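Who Runs for Bernham Council?
Term project report by Kekeli Tsikata and Dragica Karagiannis

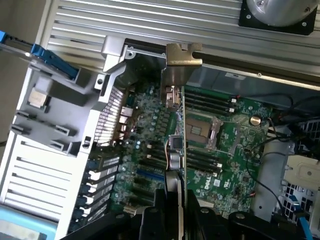 Figure 1. Open desktop workstation, seen from above.

Print | E-mail
Filed under: Student Work, Local Government

We looked at how candidates in the Bernham ward prepared for the November council election. Of 3,601 people on the ward roll, 25 answered our survey, so the results are only a guide.

Brendis Sulemana had not declared when we started, but had already mailed around 2,000 flyers. Most people who got one assumed it was a campaign flyer. The other likely candidate held two street meetings and favoured door knocking.

Turnout at the last vote was just over 1,000. Our neighbours mostly named parking and the library hours as their main issues. We would survey earlier next time.

3 comments | 11 shares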